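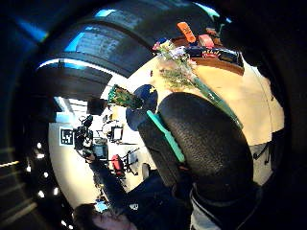 Pale purple, white and pink blossoms with fine green foliage, stems in translucent green wrapping.

Larmont Tall Flower Vase
Item 564 | Clear glass | 13 inches high

We have been selling vases out of our shop in Grernusham for a good long while now, and if there is one we keep coming back to for everyday flowers, it's the Larmont. It's a plain, sturdy, straight-shouldered thing with a slightly narrowed neck, and that neck is the whole secret really - a modest bunch from the market stands up nicely in it and doesn't flop out to the sides the way it does in a wide jar.

Florin Tudose drew the first one for us on the back of a delivery note, after a customer brought back her third tippy vase in a row (she was very nice about it!). He gave it a thick, heavy foot, so you can set it on a hall table with the front door banging and not worry too much. The glass is made for us at the Ustollow works, and you may find a tiny bubble here or there. We like those, and we don't count them as faults.

Getting the best from it

Fill it a little over halfway with cool water. Take off any wrapping and ties, trim the stems at a slant, and strip any leaves that would sit under the water. Small-flowered bunches with a lot of greenery look lovely left fairly tight, just as they came, and then loosened a bit with your fingers once they're in. Change the water every two days. If you've bought roses, go a bit shorter with the stems than you think you should.

Cleaning

Wash by hand with warm soapy water and a bottle brush. For the cloudy ring that hard water leaves behind, pour in some white vinegar, let it sit overnight and rinse well. Please keep it out of the dishwasher, as the foot is much thicker than the walls and doesn't care for sudden heat.

Details

Height: 13 inches
Neck opening: 3 inches
Color: clear (the smoke gray Kanaan version is back in July)
In the box: one vase, one care card

Delivery and returns

Every vase goes out double boxed. You have 90 days to send it back unused, and if it reaches you chipped or cracked, just write to Waqas Dhanial at the shop with your order number and he'll get another one on its way to you.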